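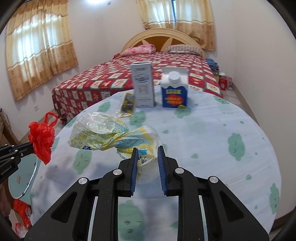
La mesa redonda del dormitorio, con su mantel azul y parte de la compra.

«La mesa es el sitio donde se deja todo», dice la inquilina de uno de los apartamentos del edificio Okari, que alquila por temporadas desde enero. El piso mide 40 metros cuadrados y el dormitorio es la habitación más grande, así que la compra acaba allí antes de repartirse. «La cocina tiene un armario y medio. Lo que no cabe se queda en el cuarto».

Paga 323 euros al mes, gastos aparte. Al llegar decidió no comprar muebles. «La cama y el cabecero ya estaban. El cabecero color crema, con los arcos, no lo habría elegido yo, pero me he acostumbrado». La colcha roja de cuadros sí es suya, igual que las dos almohadas, una rosa y otra de rayas grises y rosas.

Guarda los cartones en la mesa, hacia el fondo, y deja delante lo que viene en bolsa. Las bolsas de plástico las reutiliza. «Una roja me dura semanas».

¿Y las cortinas? «Dan calor en verano, pero dejan pasar la luz. Por la mañana no enciendo nada». Piensa quedarse hasta que termine su contrato en Veneck. Después buscará algo con despensa. «Con una balda más me conformo. El mantel me lo llevo».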